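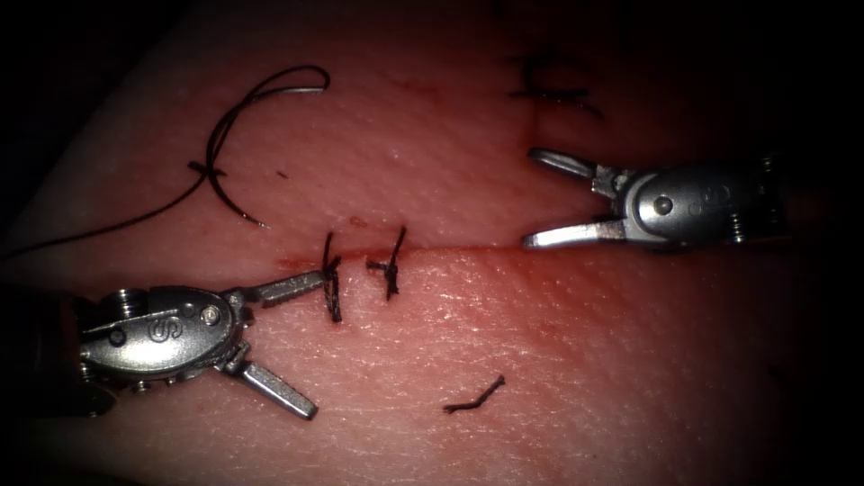 About Ceno

Ceno runs the instrument training and testing floor at Skendow. We began with six benches and a hand suturing course. Today 76 people work here, and most of the routine stitching on our practice pads is done with robotic instruments.

What we do

We test suture thread, needles and synthetic tissue pads for companies that make them, and we train surgical staff who need practice on robotic instruments before they go near an operating room. Both sides of the business use the same benches. A pad gets a straight incision, the instruments close it with knotted stitches, and the result is graded under a magnifier. Graders look at spacing, knot tightness, tail length and whether the edges of the cut meet evenly.

Last year we graded 2238 pads. When every stitch was placed by hand, we could not have taken on that much work.

How the work changed

Automation came to the floor in stages. At first the instruments were only steered by a person at a console. Later we added the Strobel program, which lets the two arms place and tie a stitch on their own while an operator watches and can stop them at any time. Operators still set up the pad, load the thread, choose the starting point and take over when a needle has to be picked up at an awkward angle.

The change was not easy for everyone. Our bench technicians had spent years building up hand skill, and some of them felt it would no longer count. A few left in the first year. Those who stayed mostly moved into operating, grading or teaching, and their pay grades were rewritten to match. Nobody on the floor was let go when the program started, and we put that commitment in the staff agreement.

What people notice most is the difference in their hands and shoulders. Bench work used to mean long stretches bent over a pad. An operator's shift is now split into blocks at the console and blocks away from it. The work is easier on the body and harder on the attention. Watching a machine tie the same knot for an hour is tiring, so we limit console blocks to 20 minutes and rotate.

We still teach hand suturing. Every new operator spends 26 hours stitching by hand before using a console. People who have tied the knots themselves are quicker to see when a loop is going wrong, and they write better notes for the programmers.

Training

The Vania course is our main program for outside staff. It covers needle handling, knot tying, thread management and clearing cut ends from the pad. Groups are small and each person gets a console. A new course starts every June, with shorter refreshers through the winter.

Working here

We hire for operating, grading, pad preparation and equipment care. Experience with robots is not required. Steady hands and patience help, and so does being willing to stop the arms and ask a question. Job openings are posted on the Careers page.

Visits can be arranged through the front desk. The floor opens at 8:00 a.m.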